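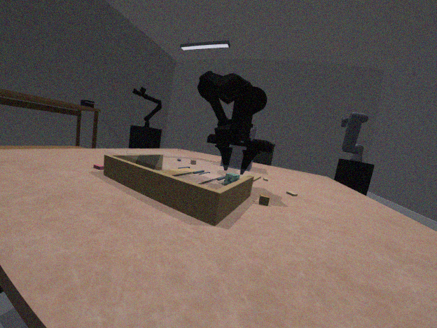 ## Equipment planning: the sorting cell at Grultitville

The capital request for the small-parts sorting cell goes in at the end of April. Several departments have asked what is in it, what was taken out, and why the total moved between the first draft and the second. The notes below cover the current position. Figures for individual line items are held by Antonina Zinchenko in equipment planning and are available to anyone with a cost center affected by the request.

### Scope

The cell will take mixed small parts out of open trays and place them in sorted outbound bins. The parts are blocks, cubes, flat pieces and thin sticks, delivered unsorted from the cutting line. Sorting is done by hand today on two benches at the Grultitville site. The request covers one arm, one parallel-jaw gripper with a spare set of fingers, a pedestal, a table, guarding, a controller, and integration work.

It does not cover the conveyor link to packing. That was in the first draft and has been moved to the following budget year. Trays will be carried to and from the cell by hand until then.

### Why simulation comes first

The layout is being worked out in simulation before any hardware is ordered. Part of the reason is cost. A pedestal that has been bolted down in the wrong place has to be unbolted, the floor repaired, and the safety assessment repeated. Moving it in the model takes a few minutes.

The model room holds three arms on separate pedestals with one table between them. The budget covers one arm. The other two are there so that mounting positions can be compared in the same room, under the same light, with the same tray and the same parts. The central position is the one being worked hardest at present, with the gripper brought down over the right side of the tray. The other two will be put through the same set of picks.

Results so far should be read with some care. The model is good at answering questions of reach, joint limits and collision with fixed objects. It is less good at friction, at parts that shift when touched, and at anything that depends on the finish of a real part. No cycle time from the model has been used in the payback calculation.

### The tray problem

Most of the engineering time has gone into the tray, and most of the changes to the budget come from it.

The tray walls are low, but they still limit how the gripper can approach. A part lying in the open middle of the floor can be taken from any direction. A part close to a wall leaves little room for one of the two fingers, and the gripper has to be turned so that both fingers stay parallel to the wall. Corners are worse, as two walls restrict the approach at once.

Sticks present a separate issue. They are long and thin, they come to rest at any angle, and they sometimes lie near or across one another. The gripper must line up with the stick before closing. If it takes hold too far from the middle, the free end can strike the wall on the way out.

Three responses were considered:

- **A tray with sloped walls.** Parts would tend to settle away from the edges. Every tray in circulation would need replacing, along with the racks they are stored in.
- **Longer, narrower fingers.** These reach down beside a wall more easily. They also flex more, which reduces holding force on the heavier blocks.
- **A nudge move.** The arm pushes the part away from the wall with a closed gripper, then picks it up as normal. No new hardware is needed, but each nudge adds time and some programming cost.

The request assumes the existing trays, the narrower fingers as a spare set, and the nudge move as part of the integration contract. Sloped trays have been left out. The site has 300 trays in use, and replacing them would cost more than the gripper and both sets of fingers together.

### Parts outside the tray

The second draft added a requirement that the cell must handle parts lying on the table next to the tray. Operators on the manual benches deal with these without thinking about it. They reach over and pick them up. A robot that has been told only about the tray will ignore them, and they will build up until someone stops the cell and clears the table.

The requirement has two effects on equipment. The camera must cover the whole usable table surface, which means a wider lens or a higher mounting point. The arm must also be able to reach the table surface on all sides of the tray, including the area closest to the pedestal, where the arm has to fold sharply. That second point is the main reason the mounting position has not been fixed.

Very small fragments are excluded. Offcuts below a set size will be cleared by hand at shift change, and the vendor will not be asked to guarantee picks on them. Inna Melnychuk is writing the size limit into the acceptance test.

### Quotes received

Two integrators have quoted. Both were given the same parts list, the same tray drawing and the same floor plan.

**Kushnir** quoted a complete cell at a fixed price. The quote includes guarding, installation, and 5 days of operator training on site. The arm is one size larger than we specified. Kushnir's position is that the larger arm removes the folding problem near the pedestal. It also needs a heavier base and a wider guarded area, and the wider area would cover part of the existing walkway. The facilities group has been asked whether the walkway can be moved.

**Civard** quoted hardware at a fixed price and integration by the hour, with a cap. The arm matches our specification. The cap is acceptable, but the quote excludes the nudge move and treats parts outside the tray as a change order. We have asked for a revised quote with both included, so that the two offers can be compared on the same terms.

Neither quote included spare fingers. Fingers wear, and they bend when they meet a wall at speed. Please assume in any department-level planning that fingers are a consumable and will appear under operating cost from the first year.

### Operating cost

Purchase price has taken up most of the discussion, and running cost has had less attention than it needs. The draft operating budget includes:

| Item | Treatment |
|---|---|
| Gripper fingers | Consumable, reordered by maintenance |
| Controller software support | Annual, billed in advance |
| Safety inspection | Annual, existing contract extended |
| Camera cleaning and recalibration | Internal labor |
| Reprogramming for new part shapes | Internal labor, vendor rate if over cap |

The last line is the hardest to estimate. The cutting line introduced several new shapes last year, among them a notched block that can be gripped across one pair of faces and not reliably across the other. Each new shape needs a grip definition and a short test. The plan is to do this in-house through the Stestitz group, which already maintains the simulation. Stestitz has asked for 1,155 hours across the first year to cover model upkeep, grip definitions and support during commissioning. That figure is in the request as submitted and has not yet been approved.

### Payback basis

The payback calculation uses a throughput of 4,000 parts per shift. This is the rate the two manual benches reach together on a normal shift, without overtime. The cell has been costed on matching that rate and no more. If it runs faster, the gain will not be usable until the conveyor link is in place, because hand-carried trays will set the pace.

Bench staff are not counted as a saving in the first year. They will stay on the benches during commissioning and will handle overflow afterward. From the second year, one bench is assumed to close and the other to remain as backup.

### Open items

1. Mounting position for the single arm. To be settled once all three positions have been run with the full set of picks.
2. Table surface. The model uses a plain, faintly mottled top. Camera contrast against pale parts needs to be checked with real samples before the table is ordered, as several of the parts are close to tan.
3. Lighting. One ceiling fixture may be enough, but the tray walls throw shadows onto the table and possibly the tray floor. A low-cost ring light has been added as a contingency line.
4. Revised quote from Civard.
5. Facilities response on the walkway.

Departments that expect to send new part shapes to the cell in its first year should give Inna Melnychuk a drawing and two physical samples of each. Shapes received after the request is submitted will be handled under the reprogramming line and scheduled after acceptance.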